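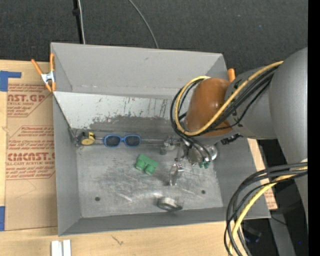 Kallard 25 Gray Storage Bin

$25 each, in stock
Ships from our shop in Junach
Page updated October 10, 2026

OK, so I have been selling storage stuff long enough to know that most people land on a bin page, look at the price, look at the size, and leave. If that's you, the size table is near the bottom, go ahead and scroll. For everyone else, I'm going to talk about this bin for a while, because I own a silly number of them and I have opinions!

The Kallard 25 is an open-top bin in plain matte gray. No lid in the box (you can add one, see below), no wheels, no clever folding business. The sides slope in toward the bottom so empties nest inside each other, and that's the whole reason I switched to them. My old straight-sided totes took up an entire wall of the garage when they had nothing in them. Now the spares live in one stack behind the door and I forget they're there.

What I use mine for

Potting soil, mostly. I mix mine at home, and a bag of compost plus a bag of perlite goes in with enough room left to turn it over by hand without flinging it all over my shoes. I also have one for muddy boots by the back door, one for dog toys, and one that went to the beach in May and still has sand in the corners no matter how many times I hose it out. Firewood works too if you split it short. Long pieces stick up over the rim and then you can't stack anything on top, obviously.

What I would not do is fill one to the brim with wet sand or gravel and try to carry it. The bin will probably be fine. Your back is another story. Half full is plenty for one person.

A word on scuffs

I get emails about this so let me save you one. A matte gray finish shows scrapes. If you drag a shovel across the inside, there will be a mark, and it will stay. I quit noticing mine after the first season. If you want something that stays pretty on an open shelf in the living room, look at the Nultum line, which has a fabric cover you can take off and wash (also costs more, and I wouldn't put boots in it).

For cleaning, I use warm water, dish soap and a soft brush. Skip the steel wool. Skip the dishwasher too, it won't fit anyway and I say that as a person who tried.

Sizes

Kallard 25, outside length at rim: 488 mm
Outside width at rim: 373 mm
Color: gray only
Sold: singly or in a pack of 2
Lid: sold separately

Please measure your shelf before ordering! The rim is the widest part, so go by the rim and leave yourself a finger's width on each side or you'll be skinning your knuckles every time you pull it out. The base is smaller, so don't measure an old bin at the bottom and assume it matches.

The lid

The Nyamweya flat lid fits the Kallard 25 and I keep both in stock. It drops on and sits there. It does not snap or lock, and it is not going to keep rain out in a real storm, so please don't leave your grandmother's quilts on the porch in one. It's good for dust, leaves and cats. I like it for the dog food bin in the pantry, where the bag stays inside the bin and the lid keeps the nosier of my two dogs honest.

If you're stacking full bins, you need lids. Without them the top one slides down into the bottom one and squashes whatever you had in there. Ask me about my tulip bulbs.

Shipping and returns

Orders go out in plain cartons. Singles ship in their own box and packs come nested together with a sheet of paper between them, so if they feel stuck, twist a little while you pull and they'll let go. Sometimes a pair that has been sitting in a warm truck really grabs. Leave them somewhere cool for an hour and try again.

If yours shows up cracked, send me a photo and I'll mail a new one, and you can keep the broken one for kindling or whatever. If you just changed your mind, that's fine too, you pay the postage back and I refund the bin. Used ones I can't take back, and yes, a bin with potting soil in it is a used one.

Also on the shelf

Nyamweya flat lid, gray
Nultum fabric-cover basket
Stick-on label holders (I put mine on the short end, facing out)
Junach shop gift card

Local pickup is free, just choose it at checkout and wait for my email before you drive over.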